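Hurklow (demonstration set)

Hurklow is a collection of recorded manipulation examples gathered with hand-held grippers in private homes. It was assembled for training policies that handle clothing, bedding and other soft household items. The set is maintained by Flostia, which also publishes the collection protocol, and is used mainly for imitation learning, in which a model is fitted to recorded human actions.

Contents

The release contains 2,796 episodes. Of these, 2,008 concern garments and the rest concern towels, bed linen and small rigid objects. Each episode holds a video stream, a gripper width signal, an estimated six-degree-of-freedom path of the tool, and a short task string written by the operator. Episodes in which tracking was lost are kept in a separate folder and are not counted in the total.

Task strings were left in the operators' own wording in the first version. A later revision added a second field with a normalized verb and object, so that "put the top on the pile" and "stack shirt" can be retrieved together. The original field was kept.

Collection method

Operators work in furnished rooms that are in ordinary use. The protocol asks them to leave furniture and belongings where they are and to clear only as much surface as the task requires. A session begins with a mapping pass, in which the tool is moved slowly through the room with the fingers open. The operator then performs the task with one hand on the grip. If a garment has to be turned or spread, this is done with the tool and not with the free hand. An episode ends when the fingers open and the tool has been drawn back from the item.

Grasps on thick garments are taken at a fold or seam where possible. A single layer of knitted fabric tends to slide between the pads when the garment is lifted, and the width signal then closes to its minimum without any matching change in the operator's motion. Such episodes are labeled "slip" and may be included or left out at training time.
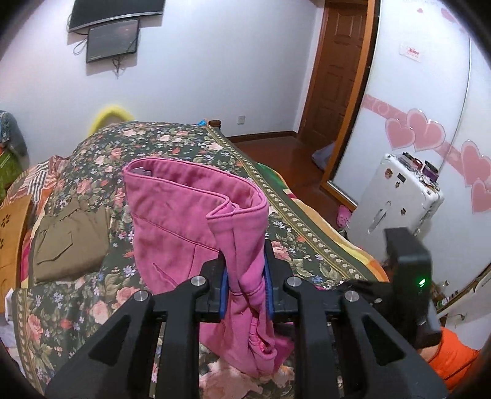

Minttu Kallio objected in a published comment that grasps chosen by a person at a fold carry knowledge the policy cannot see, and that a model trained on them will reach for folds that are not there when the same garment lies flat. She asked for more episodes starting from a spread-out state. The maintainers accepted part of the criticism and added 564 flat-start episodes, which are included in the current total.

Processing

Raw recordings are synchronized by matching peaks in the tool's inertial signal to motion in the video. The path is then computed offline against the map from the start of the session. Width values are scaled to a range from zero to one, because finger travel differs slightly between units. Frames before the first deliberate movement are removed. No smoothing is applied to the released paths, although a script for this purpose is supplied.

Mirrors and polished surfaces are a known source of error. Reflected features may be entered in the map as if they lay behind the wall, and the path can then jump when the tool turns toward them. The processing tool Walta rejects map points that fall outside a room boundary marked by the operator. It does not correct paths that have already been computed, and these must be run again.

Versions

Version 1 was closed in September. Version 2, dated 22/10/2020, introduced the normalized task field, the flat-start episodes and the slip label. The two versions use different episode numbers, and a lookup table is provided.

Use and limitations

Settimio Orlandini used the garment portion to compare policies trained on absolute and relative tool poses. In his tests the relative form transferred better to rooms that did not appear in training, while the absolute form gave shorter paths in rooms that did.

The set has no force measurements. Width alone does not show how firmly an item is held, and two grasps with the same reading may differ greatly in grip. All episodes are one-handed, so folding tasks that need two points of contact are recorded as a sequence of single grasps. Dark fabrics and heavy outerwear are poorly represented.

See also

Benedetti (folding benchmark)
Imitation learning
Deformable object manipulation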